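Project log, September, evening

Got to the practice table at 5:40 with Ebuka. Plan for the session was to finish the cleaning-items set and fix the finger spacing problem before the next review at Brenau. We did the first and got halfway with the second.

Status coming in: the dish and cup sets are done and uploaded. The soft items are behind. Target for the term is 3000 usable episodes across all teams, and our share of the soft items is the part everyone traded away in the first week. I took it for us without reading the sheet carefully. Ebuka has been decent about it.

Spacing first. The Fulteo script reads the finger opening at the start of each episode and compares it with the opening at the end. If the two differ by more than the tolerance, the episode gets a warning. Last time we had warnings on nearly everything from the right hand and nothing from the left. I had assumed a bad calibration file. Loaded the old file, same warnings. Loaded the left file on the right hand out of curiosity, got worse warnings, put it back. Ebuka suggested I was starting episodes with my grip slightly squeezed. He read the opening values out loud while I started and stopped without picking anything up, and he was right, the start values wander. The end values are fine. So it's me, at least partly. The rest looks like a small constant offset and I still want to check that against Mercado's notes, if I can find where he put them.

New rule for both of us: hands fully open, wait one full breath, then start. Wrote it on the inside cover of the notebook.

After that we ran the set. Order was the mesh sponge, then the scouring cloth, then the two together. 40 episodes on the sponge alone, 40 on the cloth alone. The sponge is easy. It squashes, the pads bite, and it goes where you send it. The cloth is harder. It has almost no thickness when flat, so the fingers have to come down nearly to the tablecloth, and on my first tries I pinched the tablecloth along with it. Things that helped:

Come in at a low angle from one end, not from straight overhead.
Let the cloth hang over something so there is an edge to catch.
Close slowly. A fast close pushes the cloth ahead of the fingers.
Use the second gripper to pin the far end when the task allows two hands.

The last one changes the task label, which I forgot until we were well into the run. The label field says single or bimanual and it has to be set before recording. I relabeled the affected ones by hand afterward and noted the episode numbers on the back page.
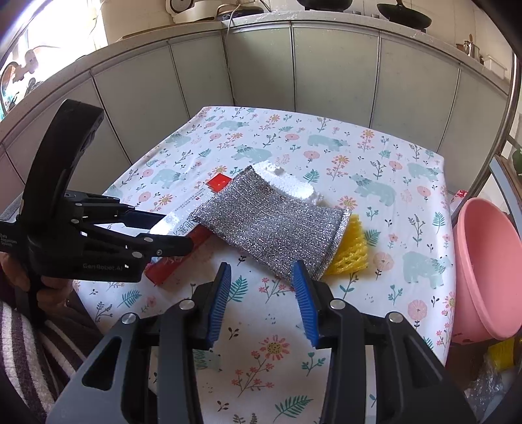
Both grippers out, scouring cloth over the white foam, yellow sponge under its right edge.

The combined arrangement gave the most trouble. With the sponge tucked under the cloth, the cloth lifts at one side and is easier to grab there, but the sponge tends to come with it. Ebuka wants to keep those as valid episodes under a different instruction. I want to drop them. The Trerno guide says an episode should match its written instruction at the final position and doesn't say anything on extra objects being moved on the way. I sent the question to the team channel. No answer by the time we packed up.

12 episodes thrown out in total. Most were start position errors from before the new rule, plus a few where I talked to Ebuka in the middle and stopped moving for too long. Idle time over the limit fails automatically, which is fair.

Also tried swapping roles for the last stretch. Ebuka moves faster than I do and his paths are straighter, and his finger values at the start are steady. He does overshoot when placing. I undershoot and correct. The review group asked for variety between operators, so I'm leaving both habits alone for now and only fixing what triggers a warning.

Battery on the right unit was at roughly a third when we quit. Left one was better. Both on the charger by 8:15.

For next session:

Check the right hand offset with the opening measured by ruler, fully open and fully closed.
Ask again on the moved-sponge question if the channel stays quiet.
Write the label step into the checklist ahead of the record step.
Start the folded towel set. Bring the two thin ones, the thick one is too stiff.
Return Mercado's tape measure.

Upload finished at 9:30. Ebuka has the notebook.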